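Hall Reopening and the Monthly Swap Table

The Plekport hall reopens to regular groups in July, and the swap table comes back with it. It will run from 10 a.m. to 1 p.m. in the downstairs room, same as before the roof work. What follows is what has changed, what we will take, and what we would like you to keep at home.

First, the numbers from the last season. We ran 4 swaps. People brought in 834 items, counted at the door by Róisín Conneely, and 239 were still on the tables when we closed up. Those went to the Lynch Street thrift store, which took all of them except a box of VHS tapes. The tapes are still in the hall cupboard if anyone wants them.

Children's things move fastest. Clothes for ages two to five are gone in the first half hour, and board books and puzzles go soon after. Adult clothing is slow unless it is outerwear. Kitchenware does well in the fall and badly in the spring, and we can't explain that one.

Soft toys are the item we get asked about most. We do take them, and they find homes, but please wash them first. Most can go through a cold cycle inside a pillowcase with the end tied shut. Long pile should be air dried and brushed out with your fingers or a pet comb while it is still damp. A hot dryer melts the tips of the fibers and the toy comes out feeling like a doormat.

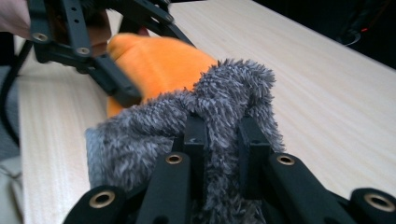
Check the seams as well. If the stuffing is showing, a few stitches will fix it, and there will be a needle and thread at the front desk if you don't own any. Eyes and noses should hold when you give them a firm pull. Anything with a battery pack should have the batteries taken out. We had two musical toys go off in a closed bin last year and had to empty the whole bin to find them.

We can't take the following: car seats, crib mattresses, bike helmets, opened cosmetics, pillows, or anything with a recall notice on it. Furniture is also out, apart from small pieces you can carry in with one hand. If you have a larger piece to give away, write it on an index card with your phone number and pin it to the board by the stairs. The cards stay up for a month.

A word on how the swap works, for those who are new. You don't need to bring something to take something. There are no tickets and no points. We tried a points system once and spent most of the morning arguing over what a fondue set was worth. Bring what you have, take what you will use, and leave the rest for the next person. The one limit is on the first half hour, when we ask each household to take no more than one bag. After that there is no limit.

Dealers have turned up now and then. They are welcome after noon.

The hall has also replaced some of its furniture. The old folding tables had bad legs, and one went down under a load of encyclopedias at the last swap. The new ones were bought with a grant of $3000 from the Fondero Fund, which also paid for the coat racks and a second fan for the downstairs room. Finbarr Ó Dubhghaill put them together over two evenings and asks that nobody sit on them.

Please don't tape signs to the tabletops. The tape lifts the finish when it comes off. Use the little card stands, which are in the drawer under the coffee urn. Cups need a coaster or a saucer, and paint, glue and nail polish need newspaper underneath. If you see a mark, wipe it with a damp cloth and dry it right away. Scouring pads make it worse.
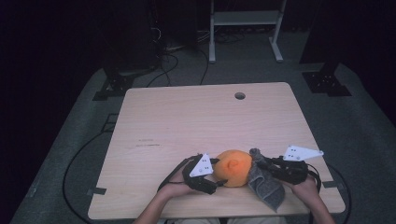 A light wooden tabletop with a grommet hole near the back edge.

Parking is the other change. The Rernen Road lot is closed until the drain work is finished, so drop off at the side door and then park on the street. The side door will be open from 9 a.m. for drop-offs only. Someone will meet you with a cart if you have more than you can carry – ring the bell and wait, as it can take a few minutes to get the cart up the ramp. The front door opens at 10.

We could use more help between noon and 2 p.m., when the sorting and packing gets done. The work is mostly folding and lifting. You would get first pick of the leftovers and a sandwich. Teenagers can do it if an adult from the household is in the building, and the hours can be signed for school service forms. Put your name on the sheet at the front desk or tell Róisín, who is there most mornings until 11.

Bags are always short. If you have clean paper grocery bags with handles, bring a stack and leave them on the chair inside the front door.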